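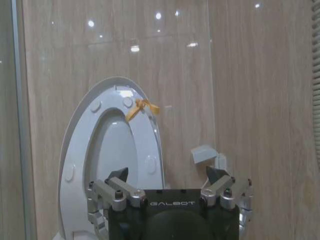

New in the catalog: the Kvaran wireless rain gauge

The Kvaran rain gauge from Sestora is back in stock after being out for most of the winter, and the version we have now is the new one. The model number on the box is 2115. The old model, 1307, is discontinued, although we still have spare funnels and battery doors for it and will keep selling them until they run out.

A lot of you own the 1307 and have written to ask whether the new one is worth buying. Grímur Hafstein from our product desk has had both of them set up in his back yard since the samples arrived, and most of what follows comes from his notes.

What comes in the box

You get the outdoor collector, the indoor display, a mounting bracket with screws, a short bubble level that clips into the rim of the funnel, a leaf screen, and a printed manual. The manual is in English on one side and Spanish on the other. Batteries are not included. The collector takes two AA cells and the display takes two AAA cells. There is no power adapter for the display and no jack to plug one into.

The display has a fold-out stand on the back and a keyhole slot for hanging on a nail. It comes in white or in a dark gray that Sestora calls Udine. The collector is light gray with either one.

How it works

The collector is a tipping bucket gauge. Rain runs down the funnel into a small two-sided bucket that sits on a pivot. When one side fills, it tips, drains out the bottom, and the other side starts filling. Each tip sends a count to the display by radio. The display adds up the tips and shows the total in inches or millimeters.

The same collector also measures outdoor temperature. The sensor for that is on the underside, out of the sun, but it will still read high on a still afternoon if the gauge is mounted over pavement or next to a brick wall. If you want a good temperature reading, mount it over grass.

What the display shows

The top line is rain for the current day, which starts over at midnight. The line under it can be set to show the last hour, the past week, the month, or the total since you last cleared it. Press the button marked TOTAL to move through these. Outdoor and indoor temperature are along the bottom, with the time in the right corner.

The display keeps a history of 14 days. Press and hold the TOTAL button and then use the arrow keys to go back a day at a time. The 1307 only kept the current day and the one before it, so if you went away for a long weekend you had no way of telling which day the rain fell. For people who water a garden by the gauge, this is the main reason to change.

The clock has to be set by hand. It does not pick up a time signal, and it does not change for daylight saving time. If you forget to move it, your daily totals will run from one in the morning to one in the morning, or eleven to eleven, depending on the season. The weekly and monthly totals will be close enough either way.

There is an alarm for heavy rain. You choose an amount and the display beeps when the day's total passes it. It beeps for a minute and then stops, and the number blinks until you press something. It can be turned off, and it comes from the factory turned off.

What is different from the old model

The funnel is deeper. On the 1307, hard rain would splash back out over the rim, and the gauge read low in thunderstorms. Grímur kept a plain glass tube gauge on a post between the two collectors and wrote down all three readings every morning before work. In light rain there was little to choose between the old and the new. In the heavy storms the 2115 stayed nearer the tube.

The leaf screen now twists and locks. The old one only sat in the funnel, and we have sold a great many replacements to people whose first one blew into the neighbor's yard. The new screen does not fit the old funnel, so please do not order it for a 1307.

The battery compartment has moved to the side. You can change the batteries without taking the collector off its bracket. There is a rubber gasket around the door and it needs to be seated flat before you close it. Run a finger along it first.

The display is easier to read from an angle, and the numbers for daily rain are larger. It has a backlight that stays on for a few seconds when you press any key. It does not stay on all night, and there is no setting for that.

The two models do not talk to each other. An old display will not pick up a new collector, or the other way around. We tried.

Setting it up

Put batteries in the collector first and then in the display. Keep the two of them in the same room, a few feet apart, until the outdoor temperature shows up on the screen. It usually takes a couple of minutes. If you see dashes, press and hold the button marked SEARCH until the antenna symbol blinks.

Before you take the collector outside, lift off the funnel and look for a strip of foam packed under the bucket. It holds the bucket still in shipping. It has to come out. Nearly every call we get about a new gauge reading zero ends with that strip of foam. Sestora has made it bright orange this time.

With the funnel still off, tip the bucket back and forth with a finger a few times. You should hear a click each time and see the daily total go up on the display. Clear the total when you are done by holding the CLEAR key.

Where to put it

The collector should be out in the open, away from trees, the eaves of the house, and fences. The usual rule is to keep it at least twice as far from an object as that object is tall. In a small yard you may not be able to do that, and the gauge will still be useful. Just keep it in the same spot from year to year so the numbers can be compared.

It must be level. A tipping bucket that leans will fill more on one side than the other and the count will be off. Use the bubble level after the bracket is tight, and check it again after the first few weeks if the post is newly set. A wooden post in fresh ground tends to lean a bit as the soil settles.

Do not mount it where a sprinkler can reach it. Check this with the sprinklers running if you have a timer that goes on early in the morning.

The radio will reach across most yards. Metal siding, foil-faced insulation, and low-emissivity windows all cut the range. If the reading drops out, try moving the display to another side of the house before you move the collector. A kitchen window sill worked for Grímur where the top of the refrigerator did not.

Cleaning and winter

Take the funnel off once a month in the growing season and wipe out the inside with a damp cloth. Spiders like the space under the bucket. A single strand of web can be enough to stop it from tipping. Do not use oil or any spray on the pivot. Dust sticks to it.

The gauge does not measure snow. There is no heater in the funnel, and snow will sit there until it melts and then count all at once on whatever day that happens to be. If you have hard freezes, bring the collector indoors for the season, take the batteries out, and put it back up in spring. The bracket can stay on the post. If you want to leave it up for the temperature reading, remove the funnel and the bucket together and cap the base with the plastic cover from the box. Keep the cover. We do not sell it separately.

Lithium batteries will last longer in the collector than alkaline in cold weather. Rechargeable cells are not recommended for either part.

What we would change

The display has no way to save readings to a computer or a phone. If you want a record that goes back past what the history will hold, you need to write it down. Several customers keep a notebook by the display, and we sell the Medeck weather log for this, with a page for each month and columns for rain, high, low, and remarks.

The history is also lost when the display batteries are changed. Write down anything you want to keep before you open the door. The low battery symbol comes on well ahead of time, so there should be no rush.

The beep when you press a key is loud and cannot be turned down.

For anyone keeping a 1307

If your old gauge is working and you only look at it to see whether to water the tomatoes, there is no need to replace it. Clean the bucket, check the level, and put in a new set of batteries in May or whenever you set it out. Spare funnels come with a plain screen of the old type. If the display has gone dim or lines are missing from the numbers, that part cannot be repaired, and we have no displays left.

Ordering

The 2115 is in the garden and weather section of the catalog and on the website under rain gauges. Please say whether you want the white display or the Udine when you order by phone or mail. If you leave it off, we send white. Extra leaf screens, brackets, and bubble levels are listed on the same page. The Medeck log is with the books and calendars.

Extra displays for the 2115 can be ordered if you want one upstairs and one down. Both will read the same collector, and each keeps its own totals, so clear them at the same time if you want them to match. Stock on these is expected a little later than the gauges, and we will hold your order and ship it when they come in unless you tell us otherwise.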